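Household and Facility Automation Board
Topic: Floor clearing by machine

m_pavliuk
July 19, 2023
Our department has been asked whether machines may take over clearing cables from office carpets. I would welcome members' assessments.

E. Rakena
In my view, they may not yet. Lifting a thin cord from a flat surface remains difficult. The fingers and the floor are shown for reference.

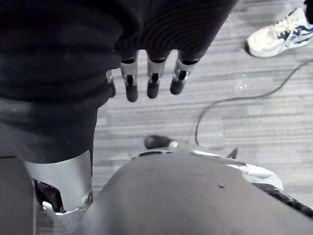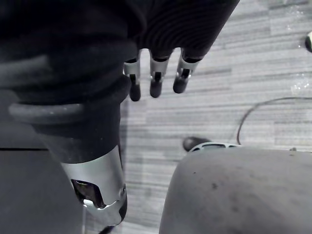 Re: Floor clearing by machine

D_Maksymiv
I respectfully disagree. The Urell trial recorded 656 successful pickups in 800 attempts. That is adequate for evening work.

E. Rakena
The trial used rigid objects only. Cables were excluded from its terms.

Fengying Shi
Our shop floor at Isley still assigns this duty to staff. We will review the matter in November.

m_pavliuk
Thank you. I will request the cable results from Urell before replying to my department.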